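Carkavitz opens spare-part service for owners of older sewing machines

Tsuji workshop will supply cables, pedals and small parts by post from this summer

May 18, 2020 - Carkavitz, a small company which repairs and sells household sewing machines, today announced a new service for people who own machines that are no longer in production. The service is called Pladarik. It will offer replacement foot pedals, power leads, lamp holders, bobbin cases and drive belts, together with printed instructions in simple language.

In the last weeks the company has received many more letters and telephone calls than is usual for spring. A lot of people have taken an old machine out of the cupboard to make face coverings, curtains or children's clothes, and they find that the machine does not start. Very often the motor is in good condition and the fault is in the lead or in the pedal. Until now these customers had to send the complete machine to the workshop in Tsuji, and the postage was sometimes higher than the repair.

"A sewing machine of this age is heavy and it does not like to travel," said Kazuhiro Hirose, founder of Carkavitz. "We have received machines with a broken handwheel, only because the box was too thin. I prefer that the customer keeps the machine at home and we send the small part which is missing."

At the start, Pladarik will cover about 40 models. Customers write to the workshop with the model number, which is normally found on a metal plate under the machine or behind the handwheel. If the plate is lost, it is possible to send a photograph of the machine from the front and one of the socket where the lead goes in. The workshop replies within 3 working days and says if the part is in stock, if it can be made, or if it is not available.

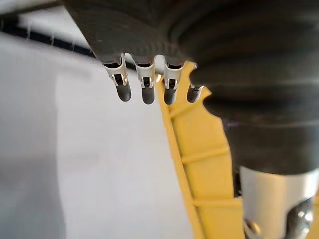
Metal crimp terminals with black insulated tips.

Leads and pedals will be sold fully assembled. The customer does not have to open a plug or work with bare wire, and the company asks customers not to do so. Each lead is tested in Tsuji before it is packed, and a small card with the date of the test and the name of the tester is put in the bag. For parts inside the motor the machine must still be brought or sent to the workshop.

Belts and bobbin cases are less difficult, but here also there are many mistakes. Two belts can look the same on the table and have a different length when they are mounted. For this reason Pladarik will accept old belts by post, also torn ones, and will measure them free of charge.

The instructions were written by Mio Sasaki, who joined the company in November. Before this she taught evening classes in dressmaking.

"My students were not afraid of the needle, they were afraid of the screws," said Mio Sasaki. "So I have written every sheet for a person who has one screwdriver and a kitchen table. I tried all of them with my mother on the telephone, and where she asked me a question I changed the sentence."

The sheets can be ordered also without a part. They are printed in large letters, on one side of the paper, so that they can be fixed on the wall near the machine.

As part of the opening, Carkavitz will give away 100 sets of needles and machine oil to the first customers who order through Pladarik. One set is given per household. The company will also publish a short booklet, Flustedness, with advice for sewers who have lost their patience with a tangled thread, a skipped stitch or a pedal that runs only at full speed. The title is a word from Mr Hirose's workshop, where it has been used for many years for the mood of a customer at the counter.

The counter in Tsuji stays closed to visitors for the moment. Machines that are already in repair will be finished in the normal order, and their owners will be called one by one to agree on the return.

Orders for Pladarik can be made by letter or by telephone from today. The first parcels will leave the workshop in 2 weeks.

About Carkavitz
Carkavitz repairs, sells and buys household sewing machines, both electric and hand-driven. The workshop is in Tsuji.

Press contact
Mio Sasaki, Carkavitz, Tsuji
Photographs and a sample instruction sheet can be sent on request.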